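Softening Room 205: pattern and fabric in a shared office
Project report, Interiors and Textiles, year two
Plimberg Building, Kistlow

What I set out to do

My original plan was to redesign a café. I had a mood board and everything. Then the café changed hands and the new owner (perfectly nice about it) didn't want a student wandering about with a tape measure, so I went looking for a room closer to home and ended up with 205, the office I walk past every day on the way to the print workshop.

It's a very white room. White walls, strip lighting, the sort of place where you hang your coat up and instantly want to put it back on again. People work in there perfectly well, but when I asked them what they thought of it I got a lot of shrugging. One person said it felt like waiting for a dentist. So my question for the project became: how much difference can you make to a room like this with fabric alone? No paint, no new furniture, nothing screwed to the wall. Nuno Mendes, my tutor, suggested I put a limit on the money as well, and we settled on £50, which seemed loads until I started pricing upholstery fabric.

Getting started in February

I spent the first fortnight mostly sitting in the room and sketching. I drew it in the morning, again at lunch, and once at half past five when it was getting dark outside and the strip lights took over. The evening drawing taught me the most. Under those lights everything soft and beige goes flat, and the two nice earthy linens I'd been planning to use looked like old bandages. I took swatches in to check and it was worse than the drawing!

What did hold up was contrast. I'd pinned a scrap of black-and-white ticking to my sketchbook just to keep the pages shut, and every time I looked up my eye went straight to it. That scrap changed the whole direction of the project and I threw out three pages of colour planning because of it. I've left them in the appendix so you can see what I was thinking, though I'd ask you to be kind about the ochre.

Finding the fabric

I went to Quintela on a Saturday, got there far too late and had to fight my way to the remnant bins. They sell by the metre and also by weight if it's an end of roll, and by weight is where the bargains are. I came away with two florals, a stripe and a sort of speckle. The large floral is from a range called Pesmont, reference 632, and it's the one I kept coming back to: big black flowers, leaves that swirl about between them, and petals drawn in a thin outline on white. It's a lot. My flatmate said it looked like someone's gran had gone to a rock concert, and I took that as a yes.

The small floral was prettier in the hand but from across a room it turned to grey mush. I tested all four by pinning them to a chair back and walking away backwards until I couldn't read the pattern any more. The stripe lasted longest, the large floral came a close second, and the small floral gave up before I'd reached the door. If I did the project again I'd do this test in the shop, and never mind the looks.

Making the covers

I've done zips and piping before, but I'd never covered anything rounded, and I badly underestimated it. A flat pattern this size doesn't want to go round a curve. My first attempt was a circle with a gathered side panel, and the gathers ate the flowers completely, so you got half a petal here and a bit of leaf there, all bunched up like a shower cap.

The second attempt used shaped panels, cut like segments of an orange. I made a calico version first (lesson learnt) and unpicked it twice before it sat properly. Then I had to decide where the seams would cross the print. Matching every seam would have used more fabric than I owned, so I picked one flower, made sure it stayed whole, and let everything else fall where it liked. With a print this busy you really have to hunt for the joins. I'm prouder of that than of anything else in the project.

I pressed the seams open, clipped the curves and topstitched in black. White thread would have been more forgiving, but black ties in with the outlines. I broke two needles on the thickest bit, where all the panels meet, and ended up turning the wheel by hand for those last few stitches.

Trying it in the room

I was nervous about this part. A thing can look great in a workshop full of other fabric and then look completely daft on its own in an office. I tried the pieces high up first, on chairs and along the windowsill, and it was too much at eye level. You couldn't have a conversation without the flowers joining in. Low down they were far better. Near the floor, by the plain white leg of a bit of furniture, the print suddenly made sense: the white in the fabric matched up with the white in the room and the black gave it an edge.

I asked people to write one word on a sticky note after a week of living with it. I had "loud", "cheerful", "zebra?" and "better", plus a drawing of a cat, which I've counted as positive. Two people told me they'd like a calmer one too, and I think they're right. The speckle would do nicely for that.

Money

I went over, but only by the price of the black thread and the replacement needles, and Nuno let me list those as equipment. The Pesmont remnant was the biggest single cost. The calico came out of the workshop scrap box and the zips were from a dress I'd given up on.

What I'd change

I'd start with the lighting. I treated it as something fixed, and so much of what I learnt came back to those long white tubes overhead. A warmer tube might have rescued my linens, and I never tested it. I'd also make covers that come off more easily for washing. Mine does come off, but you need patience and strong thumbs.

And I'd write as I went along. The limit for this report is 3,000 words, and I spent ages worrying about filling it, then found half my notes were on the backs of receipts and couldn't be read. The sketchbook, the swatch cards and the paper patterns for the orange segments are all handed in with this. Please don't fold the patterns, they're on tissue.

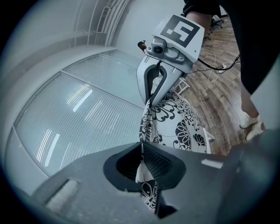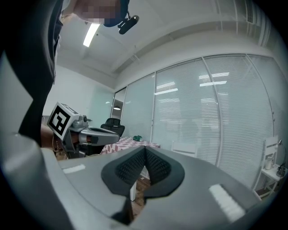 First picture: the large black-and-white floral, low down beside the white furniture leg. Second picture: the office, white walls and strip light on.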